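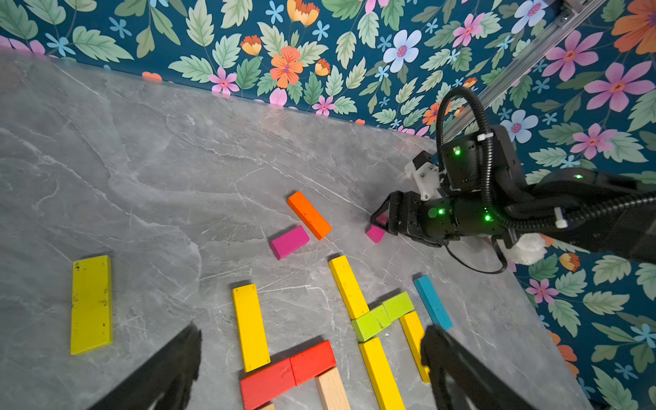

Informe de avance para Bavico: rincón de bloques de la ludoteca de Brendalville
Noviembre

Hola a todos, os debía estas páginas desde hace unas semanas y por fin me siento a escribirlas (son las 22:15, el té ya está frío y tengo los recibos esparcidos por la mesa de la cocina). Empiezo por el dinero, que sé que es lo que miráis primero, y luego os cuento cómo va el rincón.

De la ayuda llevamos gastados 2668 euros. La parte gorda se fue en el arreglo del suelo y en la puerta, que rozaba desde siempre y había que abrirla con el hombro. Después vinieron las estanterías de Toivonen, que salieron más caras de lo que puse en la solicitud: 300 euros de diferencia entre el portes, los anclajes y una balda que pedí corta y hubo que cambiar. Lo he compensado con la partida de cojines. De momento nos apañamos con los viejos, les hemos lavado las fundas y aguantan otro curso. Quedan por pagar la segunda mano de barniz del banco y las cajas con tapa, y con eso cerraríamos la primera fase.

El papel pintado fue el gran debate del otoño. Yo quería algo liso, clarito, que no distrajera, y perdí la votación por goleada. Salió el de flores sobre fondo verde azulado, con esas hojas dentadas enormes, y reconozco que ahora me gusta muchísimo! Con los bloques delante queda alegre, y las familias entran y lo primero que hacen es acercarse a la pared. Lo del tablero con aspecto de mármol gris también se discutió, aunque menos. Se limpia con un paño y listo, y los colores se distinguen bien encima, que para buscar una pieza concreta es media vida.

Los bloques vienen de tres sitios. Una parte es de la donación de Kindville, que llegó en una caja de fruta atada con cuerda. Otra parte son los que ya teníamos en el armario, y unos pocos los compramos sueltos para completar colores. He ido apartando los que tienen astillas. Los que solo están gastados se quedan: hay un amarillo ancho con motitas oscuras y la superficie ya bastante trabajada que no pienso jubilar mientras no pinche. Me preguntasteis en la última llamada si íbamos a repintarlos y la respuesta es que no, por lo menos este año. Pintar bien una pieza que va a acabar en la boca de alguien cuesta dinero y tiempo de secado, y prefiero gastarlo en cajas.

Sobre cómo se usan: sacamos pocos cada vez. Al principio volcábamos la caja entera, el lío era tremendo y a los diez minutos ya nadie construía nada, solo se barría con las manos de un lado a otro. Ahora ponemos un puñado en el centro del tablero, mezclando amarillos, magentas, algún verde lima y los de madera sin pintar, y dejamos el resto guardado. Se construye más y se recoge antes. También se pierde menos, que en la memoria anterior tuve que escribir un párrafo entero y bastante humillante sobre piezas desaparecidas.
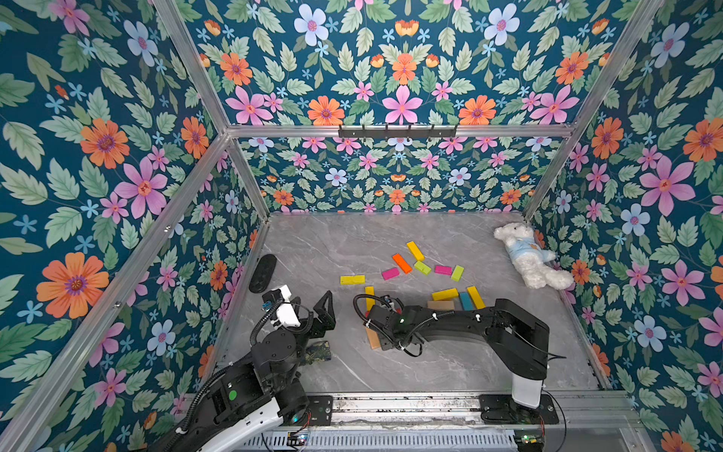

Una madre me escribió después de la tarde de puertas abiertas que le parecían pocos bloques para una mesa tan bonita, que su hija quería hacer una torre alta y se quedó a medias, y que si de verdad hacía falta racionarlos. Le contesté que tenía parte de razón. Para los mayores hemos preparado una segunda caja que se abre cuando la primera se ha usado entera, y con eso la torre alta ya cabe en la tarde. Me respondió que perfecto, pero que a ver si la caja se anuncia en algún sitio, porque ella no tenía ni idea. Apuntado queda: voy a poner un cartel en la entrada y otro junto al lavabo.

Las tardes de juego arrancan a las 16:30 y la última media hora es para recoger. Hemos probado varias maneras. La que mejor funciona es recoger por colores, primero los amarillos, luego los magentas, y así hasta que queda el tablero despejado. Lo de cronometrarlo lo dejé enseguida, se ponían nerviosos y acababan tirando las piezas a la caja desde lejos (la caja es de cartón, no os digo más). Con las cajas de tapa nuevas espero que el ruido baje un poco, los vecinos de arriba han sido muy pacientes hasta ahora.

De asistencia vamos bien. Han pasado unas 40 familias desde que reabrimos, contando las que vienen una vez y las que ya tienen su perchero favorito. Me falta pasar a limpio las hojas de firmas de las dos últimas semanas, os las mando escaneadas aparte.

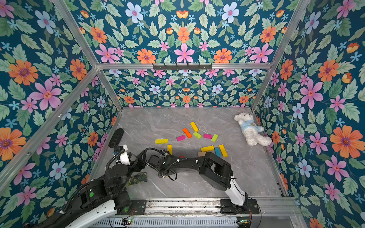
Lo que nos queda para la segunda fase es sobre todo almacenaje, y ahí es donde os pido 1000 euros del tramo que teníamos reservado para imprevistos. Quiero un mueble bajo con ruedas para los bloques y un cesto aparte para los peluches. Ahora los peluches no tienen sitio propio y van rodando por donde pueden: el oso blanco de la camiseta azul clarito ha acabado tumbado en la esquina del fondo, contra la pared, mientras los bloques ocupan el centro. Con un cesto al lado tendría su lugar, y de paso se lavarían los peluches por tandas, que es otra cosa que tengo pendiente de organizar. El mueble lo he visto en el catálogo de Toivonen en dos anchos y me inclino por el estrecho, el otro se come el paso hacia la puerta. Os paso el presupuesto en cuanto me confirmen los portes, esta vez por escrito.

Dos cosas sueltas antes de que se me olviden. La factura del barniz viene a nombre de la ludoteca y sin el número de proyecto, ya he pedido que la rehagan. Y el cartel con vuestro logo está impreso pero sin colgar, me faltan los tacos para esa pared y no quiero estropear el papel nuevo haciendo pruebas. Si preferís que vaya en el pasillo decídmelo esta semana y lo pongo allí.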